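Merkorcombe House: Set-up and Care Guide
Section 4: The Windows

Read this before you touch a window. The brochure that came with the refurbishment says they "look after themselves." They don't, and some of what follows contradicts it.
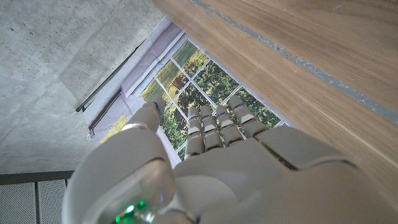

The refurbishment pack also came with a Likau window care kit. Parts of the kit are useful. The spray is mostly not, and I'll get to that. Everything in this section applies to the windows divided into small panes. The plain bathroom window is covered in Section 5.

4.1 Words used in this section

Muntins are the thin bars between the panes. People call them all sorts of things, and the glazier will know what you mean whichever word you pick, but the invoice will say muntins.

The sash is the part that moves. The frame is the part that doesn't, or shouldn't.

4.2 Before you start

You will need:

A bucket of warm water with a very small squirt of dish soap
Two soft cloths, one for washing and one for drying
A soft brush, an old toothbrush is fine
A wooden coffee stirrer or something similar for the corners
A step stool for the upstairs windows (inside only)

The kit includes a pane-sized squeegee. It is a nice idea. Measure it against your own panes first, as the one I was given was wider than the glass and spent its time bumping along the bars.

CAUTION: Do not lean out of an upstairs window to wash the outside. Yetunde Bako keeps the number for the outside cleaner. Use it.

4.3 Cleaning the panes from inside

1. Close and latch the window. Washing a sash that can move is how the paint gets chipped.

2. Brush the bars dry, top to bottom. Dust that gets wet turns to grey paste and settles in the corners.

3. Wipe the horizontal bars, then the vertical ones. Wring the cloth until it stops dripping.

4. Wash one pane at a time, beginning with the top row. Dry each pane before you go on to the next.

5. Run the stirrer, wrapped in a corner of the dry cloth, around the inside edges of each pane. Go gently near the putty.

6. Wipe the sill last.

Note: The kit leaflet tells you to spray the entire window and then come back to it after two minutes. I tried this on a warm afternoon and the top panes had dried streaky well before the time was up. Soap and water did the same job with less rubbing. If you have already bought refills, use them on the bathroom mirror.

Note: Newspaper is often recommended for drying. It works on the glass, but the ink comes off on white paint and you will be at it twice as long.

4.4 Fingerprints and smudges

Most marks turn up on the bottom row, where people steady themselves or have a look at the weather. A damp cloth is enough. Breathe on the glass and look at it sideways to find what you missed.

If a smudge won't shift, check whether it is on the outside. This sounds obvious and has still cost me a good part of a morning.

4.5 Opening a stiff window

1. Check both latches. The second one is easy to miss behind a curtain.

2. Look along the join for a line of paint running from sash to frame. If there is one, the window has been painted shut and this procedure won't help. Go to 4.8.

3. Put a palm on the frame of the sash, close to one side, and press firmly. Repeat on the other side.

4. Ease the sash open a little, close it, and open it again a bit further.

5. Rub a plain candle stub along the channel and work the sash back and forth.

CAUTION: Never push on the glass or the bars. The bars are narrow and they were not made to take the force of a shove.

The leaflet suggests an aerosol lubricant here. I can't say it doesn't work, only that the window I used it on collected fluff all summer and was stiff again by August. Candle wax is cheaper and you can see where you've put it.

4.6 Condensation

Water on the inside in the morning is normal in cold weather. Wipe it up, including the little pools where the bars meet the bottom of each pane. Leave the bedroom door open overnight and see if that helps before you spend money.

You may be offered a Zilari moisture strip at the hardware counter. The packet promises up to 1000 hours of dry glass. It doesn't say what size of window, what kind of room or who was counting. We put one in the back bedroom and left the window beside it alone, and I couldn't tell you which was which.

Water between two layers of glass is a different problem. No cloth, strip or spray will reach it. Report it.

4.7 Touching up the paint

1. Wait for a dry day and clean the area as in 4.3. Leave it until the wood is dry to the touch.

2. Sand the chip lightly. Stop when the edges no longer catch a fingernail.

3. Mask the glass, leaving a hairline gap so the paint just meets it and seals the edge.

4. Use the white marked 414 from the cupboard under the stairs. The tin marked 205 is the ceiling white. They look the same colour in the tin and they don't on the wall.

5. Apply two thin coats, with a full day between them.

6. Pull the tape before the second coat hardens.

7. Keep the window open a crack until the paint is hard, or you'll be back at 4.5.

Note: The label says one coat covers. Try one coat if you like. Keep the brush handy.

4.8 When to stop and call someone

Call Ekene Ajayi at Říha Joinery if you find any of these:

A cracked pane, even a small crack in a corner
Putty that comes away in pieces longer than your thumb
Soft wood anywhere, particularly at the bottom of the frame
A sash that drops on its own or won't stay where you put it
A window that has been painted shut

Tell him which room, which window and which pane, counting from the top left as seen from inside. He will ask anyway. If somebody at the door offers to replace all the windows on the strength of one cracked pane, get the single pane priced first — it can be done, whatever they tell you.

Tape over a cracked pane is fine for a night or two. Write the date on the tape.

Section 4 last revised Aug 8, 2023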